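Upholstered headboard with channels, would you do it again?

Posted 13/08/2020 by flatsheet_fan

So we're finally replacing the bed in the spare room and I've fallen for those headboards with the tall padded vertical channels. The one I keep going back to is the Wirnberg in gray. My worry is dust. We have a cat, the window is on the street side, and I can already picture myself poking down every groove with a toothbrush. Anyone lived with one for a while?

moss_and_linen
Had one since June of last year and I love it! I read in bed every night and it's so much nicer than the bare slats we had before (my poor back). Dust really isn't bad. Soft brush on the vacuum, top to bottom, done before the sheets are out of the dryer.

grumblebox
Going to disagree. We had the Selonine, also channeled, and the grooves held on to everything. Hair, crumbs, lint off the blankets. Gave it to my brother after 2 years. Plain flat panel or plain wood, that's my vote.

moss_and_linen
Was yours velvet though? I think the Selonine only came in velvet and velvet grabs lint if you so much as look at it.

grumblebox
Yes, velvet. Still had grooves.

tworoomsup
Check whether the cover comes off before you buy. Mine doesn't. I got the Flokatex spray and it did fine on a coffee drip but left a ring on the second try, so test it low down behind a pillow first. Also, what color bedding are you putting with gray? I went round and round on that.

flatsheet_fan
Cover does not come off, I asked. Bedding is undecided, I own nothing but white and it looks like a clinic.

tworoomsup
Go green! Olive, not mint. I have mine up against white walls, with a pale wood rail along the top of the gray, and the green warms the whole corner up. It does wrinkle, I don't iron sheets and never will.

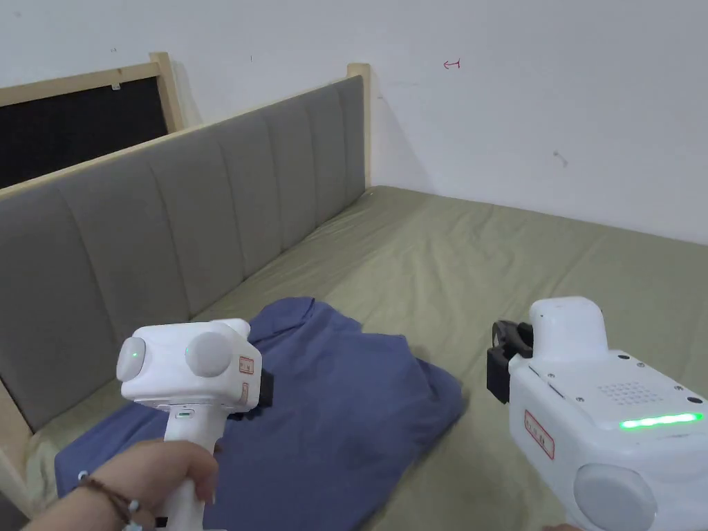 Olive sheet, gray channels, and a rumpled blue thing on top.

flatsheet_fan
Oh I like that a lot. The wood along the top makes it look less like a hotel. Is the sheet cotton?

tworoomsup
Cotton, yes, the Sutanto one. Thread count is 803 on the label, which seems like an odd number to brag about, but it's soft. It creases if you breathe on it.

grumblebox
Anything over 400 is marketing. I've seen sheets sold as 1,000 that felt like a shower curtain. The green is nice, I'll give you that. I'd still have a flat headboard behind it.

moss_and_linen
Grumble, come sit against mine for an evening and then we'll talk.

flatsheet_fan
Leaning toward the gray with the wood rail now. Going to measure under the window tonight, the tall ones might block the sill.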